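1/ Paddleboard rental at Kurnside opens tmrw. 50 for the half day, board + vest + leash. Kayaks still not in, sorry

2/ Wind — anything over 15 knots and Randa Azar calls it off. Full refund, no arguing
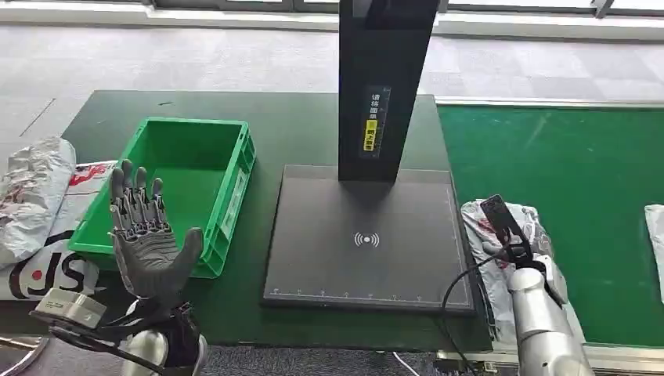
3/ Beginers meet at the Moller dock, not the beach. Shoes that can get soaked. Kids under 75 lbs ride with a grownup

4/ Omar Harb has the sunset tour again. Slow one, flat water, out past the buoys and back. Mostly full already

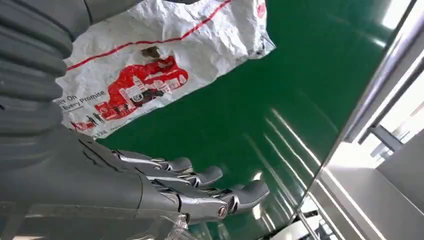
5/ Lost your leash key? Ask Elie at the shed. Replacments are free this week — DM for late slots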